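Bondton Two-Arm Table Practice Kit
Handling rules, lesson cards and simulated exercises for shared kitchen and bench work

Item 282
Price: 2,650 per site license
Supplied by Omusov
Page updated 2020-02-02

If you've ever tried to write down how two robot arms should share one table, you know how quickly a single page turns into a binder. We started the Bondton kit because our own binder had gotten so thick that new people were skipping straight to the back, and we thought there had to be a friendlier way to teach the same rules (and, well, a lighter one to carry from room to room!).

What you get is a set of 4 rule books, a stack of lesson cards, and 6 simulated table exercises that you can run on an ordinary desktop computer before anybody goes near real equipment. Everything is written in plain language. Where your local safety rules say something stricter than ours, please follow yours; the kit is meant to sit alongside a proper risk assessment done by your own people, and it doesn't replace one.

The kitchen table exercise is the one most customers open first, and we're rather fond of it ourselves. You have a plate, a frying pan, an eggplant and a pair of arms with fingered hands, and the whole lesson is about manners: which arm may reach over the plate, where the other one waits, and how much clear space a pan handle needs when a forearm is working close by. 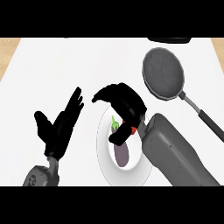
Dilruba Khan wrote to us that her group had argued for most of a month over whether the waiting hand should be open or closed, and that she still thinks our card is too soft on the point. She would make open fingers and a fixed waiting spot a firm rule, with the arm stopped if it drifts, and she'd like the same wording carried into the bench exercises. We've taken a good part of that on board. The current card asks you to pick one waiting posture, write it on the cell sheet, and keep to it for every task at that table, and a stricter version comes in the back pocket of book two for anyone who agrees with Dilruba.

The rules the exercises keep coming back to

One arm owns the plate at a time. The other may come in only after the first has let go and pulled back past the line you've set.

Long handles count as part of the pan. Draw your keep-clear area around the whole thing, grip and all, and check it again from the side, where people tend to forget about height.

Nothing gets carried over an arm that is powered and waiting.

A simulated pass is permission to try the task slowly on real equipment with a trained person at the stop button. It is no kind of permission to run at full speed. Soft foods in particular behave differently from their computer models, so please set your grip limits again on the real thing, starting low.

Write down every stop, including the silly ones. The log sheets have a wide column for remarks and we do hope you'll use it.

What's new

Brisa Bautista rewrote the whole changeover chapter in November, and it is so much easier to follow now. The old flow chart is gone. There is also a short new section on handing a table from one shift to the next, which came out of a long visit to the Debnath training rooms and a great many cups of tea.

Before you order

The exercises open in the Stindisport viewer, version 4 or later, which comes with the kit. Printed books ship flat with a ring binding so they stay open on the bench. Replacement lesson cards are sold separately, and if you only need one or two, just write and ask, we usually have spares in the drawer.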